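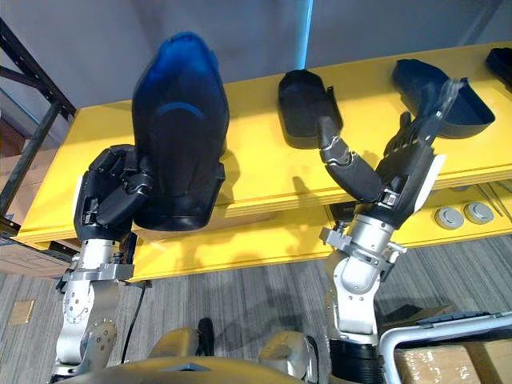 Blue shell held upright at the yellow shelf

Clundley Supporters Board > Transfers and Gossip
Thread: The Duvero left back (again)

backpost_bandit
8/9/23

Starting a new thread as the old one got locked after the thing about the mascot.

So the left back is supposedly back on. Same guy as in May, same club, same "sources close to the deal," who I assume live in a bush outside the training ground. The version doing the rounds is a season's loan from Duvero with a clause that makes us buy him once he's started 10 league games. Zallus are meant to be in for him too, but they're meant to be in for everybody.

I'm for it. We've had a right-footed center half playing there since the last one's knee went, and he crosses the ball like he's returning a faulty toaster.

offside_by_a_mile

Is it an obligation or an option? Makes all the difference and every site has it differently. If it's an option I'm happy. If it's an obligation after 10 starts then we've bought him, we're just paying later and calling it prudence.

backpost_bandit

Obligation, from what I read. But only if he starts them. Coming off the bench doesn't count.

offside_by_a_mile

Oh good. So we get to spend November watching a fit left back sit on the bench on nine starts while the manager tells the radio it's tactical.

row_k_grump

We did exactly that with the winger from Katene. Nine starts, "a slight knock" and then he made a miraculous recovery in time to go home. I had his name on a shirt. Still wear it to paint the fence.

thenumbersplz

Some actual information, if anyone's in the market for it. He played 1,333 minutes in the league last season over 16 games. He was in the team nearly every minute when he was in the team at all, then he vanished completely. That isn't a squad player getting scraps. Either he got hurt or he fell out with someone.

His crossing numbers are ordinary. His tackling numbers are good. He doesn't get forward much, and before anyone starts, Duvero play a back five so he'd be standing in a different place anyway.

halfwaylinehal

Fell out with someone. Cousin of mine lives out that way and it was common knowledge. He turned down a new contract and was training with the kids by spring.

thenumbersplz

Your cousin also had us signing the Zallus goalkeeper.

halfwaylinehal

We WERE signing the Zallus goalkeeper. It broke down on wages.

row_k_grump

It broke down on the Zallus goalkeeper signing a four-year deal with Zallus.

pieandbovine

I'll be the miserable one. Why are we borrowing a player from a club in the same division? If he's good they won't give him to us, and if he's bad I don't want him. Plus he can't play against them, so that's two games a season we're back to toaster man. And those are the two games I care about.

backpost_bandit

Clubs give away good players all the time. See: us, every summer, to anyone who asks nicely.

pieandbovine

Fair.

offside_by_a_mile

I saw one report saying Duvero want us to cover 80 percent of his wages. If that's right then it's hardly a bargain loan. We'd be paying most of a first team salary for somebody else's asset, getting him fit, putting him in the window, and then either paying the fee or handing him back polished.

thenumbersplz

80 percent is pretty normal at this level. They're not a charity. The fee is what matters and I haven't seen one reported anywhere that I'd trust.

offside_by_a_mile

Which bothers me! An obligation to buy at a price none of us know. My wife does this with sofas. 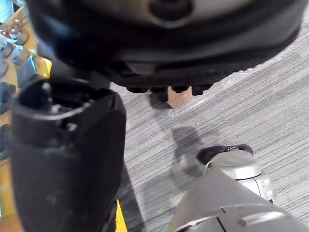
Cardboard box on the floor under the black treads

kettle_end_kev

Been away, just catching up. Is this the left back with the long throw or the one who got sent off in the cup?

backpost_bandit

Both. Same guy. Same game, if I remember right.

kettle_end_kev

Sign him up.

row_k_grump

I watched him twice last season and I'll say this for him, he heads the ball. We haven't had a fullback who would head the ball since we had the old stand. Ours lets it bounce and then looks hurt that it bounced.

Not convinced on pace though. The Katene kid on the right went past him three times and then got bored and started cutting inside.

thenumbersplz

The Katene kid went past everyone last season. He went past our entire midfield at home and they were facing him.

halfwaylinehal

Cousin says medical is this week.

pieandbovine

Cousin should get his own thread.

backpost_bandit

Cousin should get his own podcast.

offside_by_a_mile

Serious question for the people who want this. What happens to the academy lad? He looked fine in preseason. He's nineteen, left-footed, costs nothing and actually likes it here. We bring in a loan, the kid goes out to some place with a slope on the pitch, and next summer we're in here asking why we never produce fullbacks.

row_k_grump

He looked fine against a team with a plumber in goal.

offside_by_a_mile

You've got to start somewhere.

kettle_end_kev

Good plumber too. Did my boiler.

thenumbersplz

I'm closer to offside on this than I expected to be. I'd keep the kid around as cover and take the loan only if it's an option. If it's an obligation then I'd want to hear the fee first. The ideal is he gets twenty-odd starts from the new guy to learn behind and picks up the Duvero games for himself, which covers pie's complaint as well.

pieandbovine

Nothing covers my complaint. I have others.

backpost_bandit

Can I just point out that you're all arguing over a clause that starts to matter at 10 games. We've had left backs who didn't make it to 10 training sessions. If he's fit enough to trigger it I'll drive the check over to Duvero myself.

offside_by_a_mile

With the club's gas money, I hope.

halfwaylinehal

OK so update. Cousin says medical is now NOT this week. Hold up with the paperwork, and Zallus have come back in with a permanent offer.

row_k_grump

There it is.

thenumbersplz

Zallus already have two left backs.

halfwaylinehal

I'm only telling you what I'm told.

pieandbovine

Zallus buying a third left back to stop us getting our first is the most Zallus thing I can think of. They did it with the striker. He's played for them, what, twice? One of those was a testimonial.

kettle_end_kev

Scored in it mind you.

backpost_bandit

If he goes to Zallus I'm going to pretend I never wanted him. I've got the post drafted. It mentions the Katene kid going past him and uses the phrase "dodged a bullet."

row_k_grump

I'm going to want royalties on the Katene part.

offside_by_a_mile

So to sum up where we are: might be a loan, might be an option, might be an obligation, fee unknown, wages 80 percent or possibly not, medical this week or not this week, and the other bidder doesn't need him.

thenumbersplz

Yes. More solid than most of our deals at this stage.

kettle_end_kev

Does anyone know if away tickets for Katene are on sale yet or is that still members first?

pieandbovine

Members first, then general sale if there's any left. There's always some left, it's Katene. Bring a coat.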